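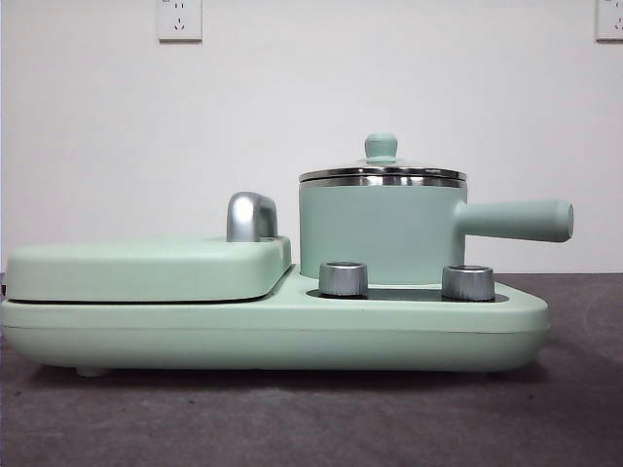

angeliki_s
Monday, June 23, 2025
I would like to ask the people here who follow media law, because I read the new notice of our regional broadcasting authority three times and I am still not sure what it means. From July, every radio station which receives money from outside the country must register again and name all its paid staff. In my kitchen the radio stands beside a mint-green breakfast machine, the long kind with a sandwich maker on the left half, and every morning both of them are on while I listen to Sinville Radio. Now the station says it may stop its news in December. Is this really possible under the present law, or are they only making pressure on the authority?
Angeliki Sarantis

harbourlight
It is possible. The notice says a station that does not register loses its licence after one written warning. Sinville has a grant from a foundation abroad, so it is clearly meant.

DeclanON
I don't agree that it's "clearly meant". Read section 5. It talks about foreign money for "the editorial work". The Sinville grant was for the transmitter and the roof. My reading is that they can register as before, without the staff list, and let the authority object if it wants to.

harbourlight
And who decides what is editorial work? The same authority. Last winter they asked Citstead Weekly for its bank papers and the paper had no foreign money at all.

DeclanON
They asked, the paper refused, and that was the end of it. I'm no friend of the authority, but a request for papers isn't a closure.

angeliki_s
Thank you both. Declan, do you know if a journalist can be fined personally? My cousin reads the evening bulletin there and she is worried. She was told 500 by one colleague and 793 by another.

DeclanON
500 is the fine for a late form and the station pays it. I can't find 793 anywhere in the text. Maybe somebody added the court fee. There's nothing about fines for single employees, only for "the responsible editor".
Declan Ó Néill

old_ferryman
Sorry but why is everybody defending them? If I take money from abroad for my business I must declare it. A radio station is a business also. Names of staff are on their website anyway.

harbourlight
The presenters are on the website. The people who answer the phones and do the research are not, and some of them have a good reason.

angeliki_s
I also think it is different. To declare the money is normal – I have nothing against that. But a list of names in a public register is another thing.

old_ferryman
Is it public? I thought it stays with the authority.

DeclanON
Public on request. Page two, near the bottom. I missed it the first time as well.

old_ferryman
OK, that I did not know. I still think they should declare the money.

sustcombe_reader
The petition at Sustcombe library has 746 signatures since Saturday. The lawyer Alemayehu will be there on Thursday evening to explain the appeal, doors open at seven. Angeliki, your cousin can bring her contract and ask him directly.

angeliki_s
I will tell her tonight. She works until half past seven, so I hope he stays a little longer.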